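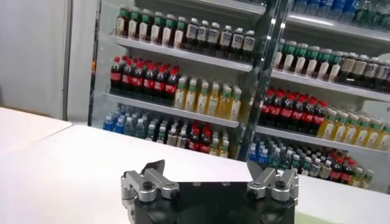
2. Site Visit: Clekulton Open Day

Our group attended the March open day at Clekulton to collect background for the gripper selection task in Section 3. The demonstration station had a two-finger gripper, a white table and a glass-fronted cabinet stocked with bottled drinks. Staff from Coughlan, the integrator, gave a talk of 30 minutes before the demonstration.

According to the talk, the finger pads are replaced after 1,000 cycles, and the pick log for the previous shift held 108 entries, 4 of them faults. Glare on the cabinet glass was named as the main problem for the camera. We were not given the grip force settings. They have been requested by email and will be added to Table 2.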